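Speaker notes: Tracking loss and the unplanned arm movement at the Ronodell site
Session length: 25 minutes, with questions at the end

Opening (slide 1)

Good afternoon. I am speaking on behalf of the Avby handling group. The subject of this session is a safety matter that arose in December at our Ronodell site, during glove-guided work with a robot arm. There was no injury. The arm moved when the operator had not asked it to move, and the safeguards we had described in our own procedures did not stop it as early as they should have.

Pause here. Confirm that the people at the back can hear.

What took place (slides 2 and 3)

The task was routine. An operator wearing a sensor glove was guiding the arm through a series of grasps on household containers. The position of the hand came from a square marker mounted on the glove. The bend of the fingers came from the glove itself. The two streams were joined in software supplied by Stergiou and passed to the arm controller.

During run 351, the marker was lost from view as the operator turned the wrist inward. The software held the last known position, as designed. When the marker was found again, it was read in the wrong orientation. The controller accepted the new reading as a true hand movement and drove the arm sideways to match it. The arm struck the edge of its fixture and stopped on its force limit.

The operator released the foot pedal correctly. By that time the arm had already made contact.

Say clearly: the operator followed the procedure. The written report places no fault with the operator, and questions on that point should be answered in the same way.

The working position (slide 4)

Give the audience a moment with this slide before continuing. Draw attention to the marker box on top of the glove and to the angle at which it tilts. A flat marker seen at a steep angle gives the software very little to work with. Cable routing is the second point. Wherever a cable passes near the hand, there is some chance that it will cross the marker face during a turn of the wrist.
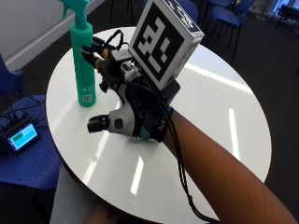
I would have blamed the hold time before I blamed the marker, was the comment from Plulberg when these notes were circulated. If the software had given up after a short gap and dropped to a safe stop, a bad reading on return would have had no effect. The group accepts this comment in full. The first draft of the report treated the marker as the cause and the hold time as a side issue. The final report gives them equal weight.

Findings (slide 5)

The review reached 2 main findings.

First, the software had no upper limit on how long it could hold a lost position. The setting existed, but it had been left blank at installation, and a blank value was treated as unlimited. Our acceptance checklist did not ask for it.

Second, the controller had no test for sudden jumps. A hand cannot change direction that sharply between one reading and the next – the data alone was enough to reject the movement.

If time is short, skip the timing chart on slide 6 and go directly to the changes.

Changes now in force (slide 7)

Any loss of the marker now leads to a controlled stop. The operator must release the pedal, return the hand to the start position and press the pedal again before the arm will follow. Arm speed during guided work has been cut by 20 percent until the review of the jump test is closed. Cables are checked for clearance before each run, with the wrist turned fully in both directions.

Operators have reported that the new restart step is slow. That is a fair complaint, and we have asked Stergiou for a shorter sequence. The present step stays in place until a replacement has been tested at Ronodell.

Open items (slide 8)

The jump test works well at low speed. At higher speed it still rejects some real movements, and the threshold has not been settled. We also have not decided whether a second camera view should be required for all guided work or only for tasks with large wrist turns.

Invite questions. Requests for the full report should go to the Avby desk in the main hall, which is open until 5 p.m.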